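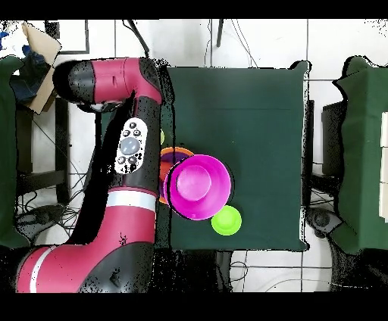
Fig. 7.1 Bowl and cups on a green cloth. Compare the sizes of the rims.

Chapter 7
Tableware: Sorting, Nesting and Storing

In this chapter you will learn how to sort bowls and cups by size and shape, how to tell whether one piece will nest inside another, and how to plan storage for a small dining room. You will need a ruler, a pencil and a few pieces of tableware from home or from the practice kitchen.

7.1 Why tableware is sorted

A household may own a dozen bowls and as many cups. A canteen owns far more. The day centre at Maddocks, which we shall return to in Chapter 9, listed 1,371 pieces when it changed kitchens in March. The staff had kept everything in deep cupboards, with cups in front of bowls and bowls on top of plates. Getting out a single serving bowl meant lifting down several other things first.

Meinir Llewellyn, who ran the kitchen, began by clearing one cupboard at a time on to a covered table. Pieces of the same shape were put together, whatever their colour. Only then did she decide what should go back and on which shelf.

You will follow the same order in the exercises. Clear, group, measure, and then store.

7.2 Looking at a piece from above

Most people judge a bowl from the side. For storage, the view from above is often more useful, as it shows the widest part of the piece and therefore the space it will take up on a shelf.

Look again at Fig. 7.1. The magenta bowl has a round raised centre. The lime-green cup touching its lower rim is seen from the top, and its inner ring is visible. The orange cup is purple inside, so the rim is easy to pick out against the interior. Where the rim and the inside are the same colour, you may have to feel for the edge with a finger before you measure.

Three words are used throughout the chapter:

Rim - the top edge of a bowl or cup.
Foot - the part that rests on the table. Some pieces have a ring here and others are flat.
Well - the lowest part of the inside.

7.3 Nesting

Two pieces nest when one sits inside the other without tipping or jamming. The foot of the upper piece must be narrower than the rim of the lower one, and the walls must slope enough for the two to come apart again. Straight-sided cups seldom nest well. They can be stood side by side, or stacked in pairs if the maker has shaped the foot for it.

The raised centre of a bowl matters too. A cup placed over it may rock, even when there is plenty of room inside the rim. Test the fit on a table before you build a stack on a shelf.

Keep stacks low. At Maddocks no stack of bowls was to be higher than 40 centimetres, and cups were kept on the shelf below.

Activity 7A

Spread a cloth over a table and set out five pieces of tableware. Measure each rim at its widest point and write the figure in your notebook.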